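Fake pancakes: the questions I get asked most

I make pretend food. Pancake stacks mostly, for shop windows, café counters and the odd stage play, and I sell them under the name Kistavo from my back room in Ballow. The same questions keep landing in my inbox, so I've finally sat down and answered them properly (kettle on, biscuits out).

Can you eat any of it?

No! Please don't. Everything on the plate is a model, cream and fruit included. If you've got toddlers or a greedy spaniel, put it up high.

How do you get the syrup to look so drippy?

Patience, and a lot of ruined ones. I tint the glaze red, let it thicken until it's a bit like runny honey, then spoon it over the top edge and leave it well alone. It finds its own way down the sides and makes a puddle on the plate, and I love the puddle. If you fiddle with it you get fingerprints, and they never come out.

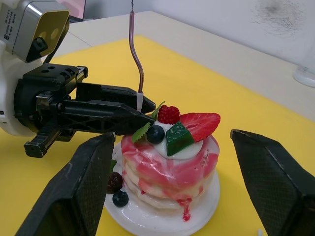 Piyumi Gazi wrote in to say she'd tried this with white mixed into the red and got a muddy pink all over, and could I tell her where she'd gone wrong. Piyumi, I think you stirred too much! Put the two colours in the same spoon, give them one lazy swirl and pour. They'll marble by themselves.

What goes on top?

Whatever you fancy, really. Cream first, as it holds everything else in place, then the big bits, then the little ones. I like a strawberry towards the back, mint leaves poking out at the sides and a blueberry tucked into the cream.
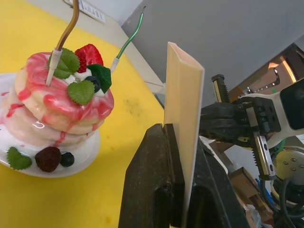 Save a few pieces for the plate as well. A berry or a leaf down by the rim makes it look as if somebody has just served it up, and it hides a wobbly edge — I've hidden plenty.

How long does one take?

About 5 days, nearly all of it drying time.

How do I clean it?

A soft, dry make-up brush. No water, no polish, and keep it off a sunny windowsill or the reds will fade.

Do they come with anything?

A white card goes in the box if it's a present. Tell me what you'd like written on it when you order, and keep it short, my handwriting is dreadful.
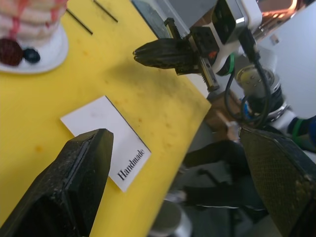
Yellow is my favourite colour to put under a stack, by the way. It warms up the cream and makes the red sing. Dark wood looks smart too, but you'll be dusting it forever.

Will you post before Christmas?

Yes, if you order by the first week of December. I pack each one in 2 boxes, one inside the other.

Comments

Milovan Spahić: Mine has been on the café counter since spring and people still try to order it.

Hashini Jayasinghe: Do you do waffles?

Anoma Weerakoon: The make-up brush tip is brilliant, I'd been blowing on mine like a birthday cake.

Contact | © Kistavo, Ballow | Back to top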